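Foro vecinal de Taklow > Política local y elecciones

¿Puede un partido municipal pedir el voto para el alcalde de otro partido sin consultar a los afiliados?

Publicado por marea_baja el 2023-06-21

Hola a todos, a ver si alguien que entienda de estatutos me echa una mano porque llevo días dándole vueltas. Estoy afiliada desde hace bastante a una agrupación independiente pequeñita de Taklow (no digo cuál, aunque los de aquí lo vais a adivinar enseguida). En abril la ejecutiva nos mandó un correo diciendo que iríamos a las elecciones con lista propia, programa propio y cero pactos previos. Hasta ahí, estupendo, yo encantada y repartiendo papeletas los sábados en el barrio de Sulteo.

Bueno, pues ahora resulta que el portavoz ha salido en la radio local diciendo que «vería con buenos ojos» que repita el alcalde actual, ¡que es del partido contra el que llevamos toda la legislatura votando! Y al día siguiente la presidenta saca una nota diciendo que el partido no apoya a nadie y que lo del portavoz era a título personal. O sea, que no sé a quién creer. En el grupo de mensajes hay gente que dice que hay un acuerdo firmado a cambio de la concejalía de urbanismo por lo de los terrenos de la antigua fábrica Sandberg, y otra gente que dice que eso son inventos.

Lo que quiero saber es si los afiliados podemos obligar a que esto se vote en asamblea. Somos pocos, pero creo que bastantes estamos mosqueados. He pensado en hacer un escrito y recoger firmas, aunque no tengo ni idea de cómo se redacta una cosa de esas y de momento no he pasado de ahí. 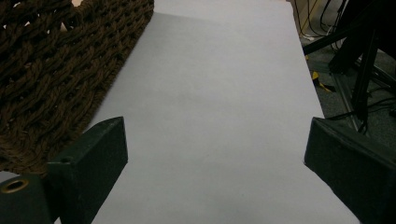
Una hoja de papel en blanco.

¿Alguien ha pasado por algo parecido? ¿Hay que ir con abogado o basta con presentarlo en la sede y que te lo sellen? Gracias de antemano y perdón por el rollo.

Respuestas

exconcejal_sin_sueldo

Buenas. Yo estuve dos mandatos en una agrupación parecida y esto lo he vivido, así que te cuento lo que sé, que tampoco soy jurista.

Lo primero, pide los estatutos. No los que circulan por el grupo, que suelen ser un borrador de cuando se fundó aquello, pide los vigentes. Tienes derecho a verlos como afiliada y deberían pasártelos sin ponerte pegas. Ahí tiene que venir quién puede convocar asamblea extraordinaria y qué porcentaje de firmas hace falta. En la mía nos pedían la cuarta parte de los afiliados al corriente de pago (ojo con esto último, que a nosotros nos tumbaron 4 firmas por cuotas atrasadas y tuvimos que volver a empezar).

Lo segundo, mira qué pone sobre política de alianzas. Hay agrupaciones que lo dejan en manos de la ejecutiva y otras que exigen consulta. Si lo deja en manos de la ejecutiva puedes protestar todo lo que quieras, pero obligar, lo que se dice obligar, lo tienes complicado. Aun así, una asamblea donde se les pidan explicaciones hace bastante pupa, créeme.

Y sobre el escrito, no te agobies, con una cara te sobra. Pones quiénes sois, el artículo en que os apoyáis, que pedís asamblea extraordinaria y un único punto del orden del día redactado clarito: «Debate y votación sobre la posición del partido ante la investidura». Nada de contar lo de la radio ni lo de Sandberg, eso te lo guardas para el turno de palabra. Nombre, documento y firma de cada uno, dos copias, y que te sellen la tuya con fecha. Si en la sede te dicen que no tienen sello (a mí me lo dijeron, con el sello encima de la mesa), lo mandas por correo certificado y listo.

Abogado no hace falta para esto. Si luego os lo rechazan sin motivo, entonces sí que me lo pensaría.

taklow_de_toda_la_vida

Son todos iguales. El acuerdo está firmado desde hace meses y lo sabe medio pueblo. En las anteriores pasó lo mismo con lo del solar de Diltosex, mucho «no apoyamos a nadie» y luego todos a la foto. Yo me di de baja y tan tranquilo.

lapiz_rojo

Añado un par de cosas a lo que te dice exconcejal, que está muy bien explicado.

Una declaración en la radio no compromete al partido. Quien fija la postura oficial es el órgano que digan los estatutos, y si la presidenta ha sacado nota por escrito, de momento yo me quedaría con la nota. Guárdala, por cierto, con la fecha en que salió, que esas cosas desaparecen de las webs con una facilidad tremenda.

También ten en cuenta que los concejales, una vez elegidos, votan lo que quieran. El acta es suya. La asamblea puede decir misa y luego el partido podrá abrirles expediente o echarles, pero el voto ya está dado. Por eso yo metería prisa y lo presentaría esta misma semana si consigues las firmas.

Y lo del acuerdo secreto, pues mira, yo preguntaría directamente y en público si existe algún documento, que conste en acta la pregunta y que conste la respuesta. En mi pueblo somos 3000 y pico habitantes y aquí los rumores corren que da gusto, pero una pregunta en acta la tienen que contestar mirándote a la cara.

Ya nos contarás cómo queda la cosa. ¡Suerte!

marea_baja

¡Muchísimas gracias! Esta tarde pido los estatutos y miro lo de las cuotas, que me da a mí que más de uno anda atrasado. Lo de poner un solo punto me parece muy buena idea, yo iba a soltar ahí la biblia en verso. En cuanto me contesten lo pongo por aquí.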